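Vanel Towel Care > Our Company > About Us

About Us
By Cempaka Simanjuntak
Nov 15, 2024

Hi, I'm Cempaka, and I wash, dry, fold and argue about towels for a living. Vanel started with two of us, me and my friend Loredana Pagano, and one guesthouse that was sick of sending its linens out and getting them back stiff as a board. Loredana had grown up over her aunt's dry cleaning shop. I had a van. That was the business plan!

We look after towels for small hotels, gyms, salons and a couple of swim clubs. No tablecloths, no uniforms (we tried uniforms for one July and I still don't want to talk about the buttons). Just towels, from skinny little hand towels up to the big fleecy ones that take forever to dry and fight you the whole way when you fold them.

Those thick ones are my favorites, by the way. A plush pile hides everything, so I go over each one by hand on a table before it's folded: first the binding around the edge, then the hanging loop, then the middle, where a snag can sit for months before a guest gets a toe caught in it. If a loop is coming away we stitch it back on. If the binding has curled we press it flat with our palms and fold that side in first, and it usually behaves after that.

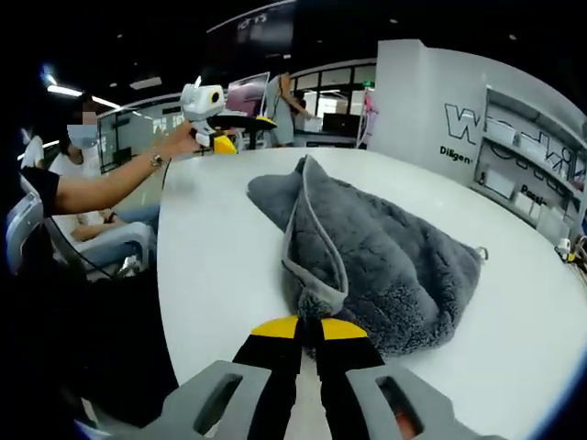 Loredana's fold is thirds the long way, then half, then half again, loop tucked inside. Mine is halves all the way down. We went back and forth on it for almost 5 years and finally let the customers pick, so when you sign up you'll get asked "Pagano or Simanjuntak?" and yes, it's a real question. Hidayat House gets thirds because their shelves are narrow. The Bremetti gym gets mine, stacked with the folded edge facing out so people can grab one without knocking over the pile. Seso, the salon, wanted theirs rolled, and Loredana does those because my rolls come undone.

We can handle 300 towels a day now, and I'd like to keep it there. Past that point you stop looking at each one, and looking is pretty much what you're paying us for. When we're full we keep a short waiting list, and I call people myself when a spot opens up.

A few things folks ask before they start: yes, you keep your own towels, we don't swap them into a pool. Yes, we'll skip the fabric softener (please let us skip it, it ruins the pile). And if something is too worn to go back on a rack, we set it aside and ask you first. Plenty of our retired ones go home with customers for their dogs.

Come by if you want to see how we do it, or just send over a bag of your worst ones.

Contact Us | © 2024 Vanel Towel Care | Back to top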